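Last updated: May

pinecone_bev
Anybody else make it out to the open day at Ellard? I went with my brother-in-law and we ended up staying way past when we meant to leave. They had the big welding cell going in the front bay, and then upstairs there was a simulation room where they were showing a computer-rendered arm working on a little cabinet drawer. I figured I'd be bored up there in five minutes and I was the one who had to be dragged out!

tallgrass_mo
I was there in the morning, the 10:30 group. Loved the welding. Upstairs did nothing for me, sorry. I drove in from Liltmont to see machines move and I got a projector and folding chairs. If I want to watch a cartoon robot I can do that at home.

pinecone_bev
Ha, fair, the chairs were bad. But did you stay for the part where they switched to the close-up views? That's what got me. You see the whole arm and the table in one window and it looks so easy, then they put up the close view and it's mostly dark wood and a bit of silver at the side. I wouldn't know which end of the drawer I was looking at.

tallgrass_mo
I left before that. My group got called down for the conveyor tour.

gearhead_lou
I do controls work (packaging lines, nothing fancy) and I'm with Bev on this. The welding cell repeats the same path all day long. It's a great path, I'm not knocking it. But a drawer pull is a curved skinny thing and you have to come at it from the right side or you just shove the cabinet around. The woman running the room told us they do 200 tries at a time in the simulation and nobody has to go pick up a broken cabinet after.

tallgrass_mo
200 tries at a drawer that doesn't exist, though. What does that tell you about a real one with a sticky runner? I've got a dresser that would beat any robot alive.

gearhead_lou
That's a good point and somebody in our group asked it. Her answer was that the sim gets you a starting place and then you fix it up on the hardware. Whether that's a week of fixing or a year, she didn't say, and I noticed she didn't say. So put me down as interested, not sold.

quiltmama27
My kid is 9 and he liked upstairs better than downstairs, for whatever that's worth. He wanted to know why the robot didn't just use the little round notch under the handle instead of the handle. I thought that was a pretty smart question! The guy from Andrade who was helping out laughed and said he'd pass it along.

pinecone_bev
Tell him I had the same question and I'm a lot older than 9.

tallgrass_mo
OK the notch thing is interesting, I'll give you that. Was there a handout? I got a Gilora tote bag and a pen and that was it.

gearhead_lou
There was a one-pager on the table by the door but it was mostly about the software license. Parking was 3 dollars too, which the flyer left out.

quiltmama27
We parked on the street for free, you have to go around behind the feed store.

sparrow_dan
Missed the whole thing, had to work. Does anybody have pictures from the upstairs part? I'd rather see that than hear about the parking, no offense lou.

pinecone_bev
I've got some! They let us copy a few off the screen at the end. Putting them all here, the wide one first and then two of the close-ups I was going on about.
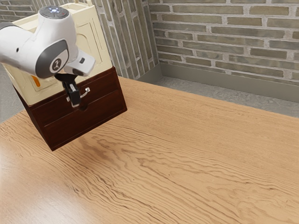
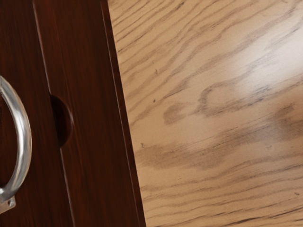
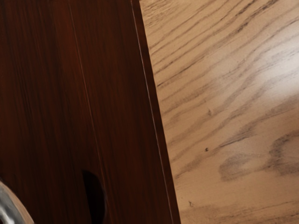

The drawer demo at Ellard, upstairs room. All three are from the simulation.

sparrow_dan
Thanks Bev! The first one I get right away. The second one I had to look at for a while before I worked out it was the handle over on the left. Are they doing this again in the fall? I can get off by 2 if I know ahead of time.

gearhead_lou
The sign-up sheet said they were thinking about it. They had 30 slots per group this time and ours was full, so get your name in early.

tallgrass_mo
If they get better chairs I'll sit through the upstairs part next time. Still say the welding was the best thing in the building.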